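Can a Robot Put Away My Dishes Yet?

3 min read

I have a dishwasher, so technically a machine already does half of my least favorite chore. It's the other half I want gone. You know the one: it's 9 at night, everything in there is clean, and somebody has to take it all out and find a home for it. I have been asking robot people about this for two years now, and the answer is always "soon," said with a lot of confidence and no date.

So I've started asking a smaller question. Forget the whole dishwasher. How are we doing on bowls?

Bowls sound easy (they did to me!), but think about what your hand does when you pick one up out of a stack. You pinch the rim of the top one, you give it a little wiggle, and if the one underneath comes along for the ride you feel it right away and shake it loose. A gripper with two fingers has a pinch and not much else, unless somebody has worked out the wiggle. And the rims of nested bowls sit so close together that being off by a hair means you've grabbed both, or you've grabbed air. 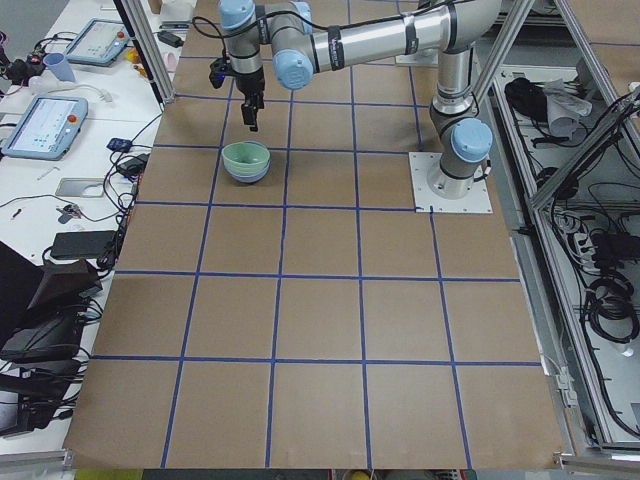
Page last updated: 9th January

The mint green bowl is the one on top, with just a thin band of lavender-blue showing under its rim, and that's the kind of gap I mean. I could separate those two while talking on the phone. For an arm with a camera clipped to its wrist, it's a real problem, and I've come to respect it a lot more than the dancing robot videos my brother-in-law keeps sending me.

Now, the grid of blue tape. My kitchen does not have one, and neither does yours. I like a tidy board as a place to learn, but my bowls live in a cabinet behind a colander, under a lid that doesn't fit anything. That jump, from a clear surface to an ordinary shelf, is where I think most of the "soon" is hiding.

Shop floors are further along, and I'd put my money there first. Parts come in the same size, they show up in the same spot, and you can move the people back a few feet. Sorting, stacking, loading a tray: yes, machines do that now and do it all day long. A home is a much meaner place to work. Everything is a different shape and half of it is sticky.

My guess, for what it's worth? We'll get a decent laundry folder before we get a decent dish putter-awayer, and I'll complain about the price of both. I'm going to come back to this in March and see if I've softened any. Until then, if you've let a robot anywhere near your good plates, hit reply and tell me how it went, especially if there was a crash.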